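Edge Trim, Paste and Patterned Paper: A Countertop Fitter on Where the Wall Meets the Work Surface

July 16, 2022

The fitter interviewed for this article has worked for Trutwood, a small countertop and interior finishing firm, for 7 years. Most of the firm's jobs are in rented apartments and small kitchens, where the owner wants a stone look and a papered wall and has a limited budget for both. The conversation took place in the firm's workshop and dealt almost entirely with one detail: the line where a marble-patterned surface stops and a papered wall begins.

"People choose the counter and they choose the paper," the fitter said. "The join gets chosen by whoever is on site that day. I would like it to be on the drawing."

Trutwood uses three ways of closing the joint. The first is a bead of sealant. The second is an upstand in the same material as the counter. The third is a thin metal trim, and the fitter prefers it wherever the wall is papered. A sealant bead needs a clean, hard surface on both sides, and paper does not offer one. When the bead is cut out and renewed, the face of the paper tends to come with it.

"With a trim you have a straight edge to cut against. The paper hanger runs a blade along it and the line is done. With a bead you are asking the paper to hold the silicone, and it was not made for that."

The order of work is a matter of some dispute in the trade. The fitter sets the counter first, dry fits the trim, removes it, and has the wall papered down past the finished line. The trim then goes back and covers the raw edge. Others paper last and cut to the metal. Both methods give a clean result on a flat wall. On a wall with a bow in it, the fitter said, the first method hides more.

Asked how far out of true a wall can be, the fitter gave a figure of 2 millimeters over the length of a standard trim. Past that, the wall is skimmed or the counter is scribed. Bending the trim to follow the wall is not done. "It will follow for a week. Then it springs back at the ends and you get a gap that collects crumbs."

We turned to pattern. The firm had recently completed a room with butterfly paper on a white ground, a design the supplier lists as Visby, next to a white surface with heavy gray veining. The fitter was at first against the pairing. Two busy patterns side by side usually compete, and a client who likes both samples in the hand may not like them at full size.

"What saved it was the white. Both have a white base, so the eye reads one background with two kinds of marks on it. If the paper had been cream I would have asked them to look again."
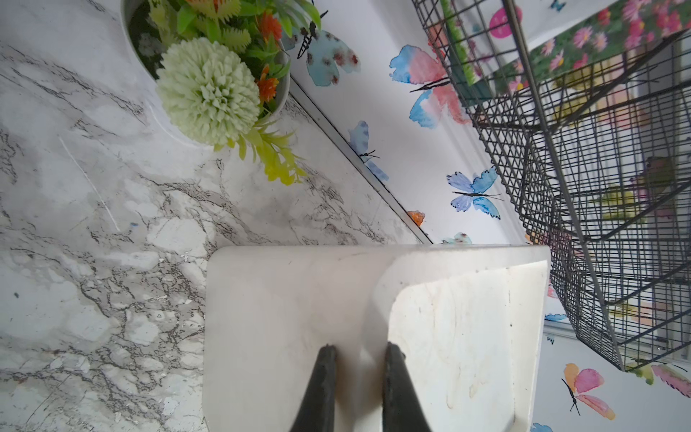
Marble-patterned surface and butterfly paper, with silver metal trim between them.

A scattered design of this kind has one practical consequence at the joint, which is that some motifs will be cut by the trim. With a stripe or a tile pattern the hanger can set out from the bottom and land on a full repeat. Butterflies placed at different heights and angles leave no such option. The fitter does not regard a part butterfly as a fault. A sliver of wing with nothing attached is a different case, and the hanger is asked to shift the first drop up or down to avoid it if the roll allows.

On the surface itself, the fitter was plain about wear. Veining hides small stains and crumbs well but does little for a straight scratch, which stands out against lines that branch and wander. Pots and planters are a common source of marks when they are dragged. The firm supplies felt pads with each job and finds that few clients fit them.

"A pot on a counter is fine. Lift it when you clean. An artificial plant is easier on the wall than a real one, as there is no watering, but the base of the pot can still have grit on it."

For cleaning near the paper, the advice is a cloth that has been wrung out well, worked along the trim and away from the wall. Sprays should go on the cloth. Liquid that gets behind the trim has no quick way out and will lift the lower edge of the paper, first as a ripple and later as a peel. A lifted edge can be pasted back if it is caught early. Trutwood keeps a tub of Nirkberg border adhesive on the van for this, and the repair takes 2 visits, one to paste and one to check and trim.

The cost of the metal detail is modest. For the room discussed above, trim, cutting and fitting came to 300 dollars, with the paper hanging billed separately by Coşkun, the decorating firm that shares most of Trutwood's jobs. The fitter noted that the two firms now agree on the trim line in writing before either starts - a habit that dates from April, when a wall was papered to a pencil mark that belonged to the plumber.

Asked what a homeowner should check before signing off, the fitter suggested running a fingernail along the full length of the trim, on both sides. It should not catch at any point. The inside corners deserve a second look, as the miter is cut on site and is the first place to open. Any gap there should be reported before the final invoice is paid.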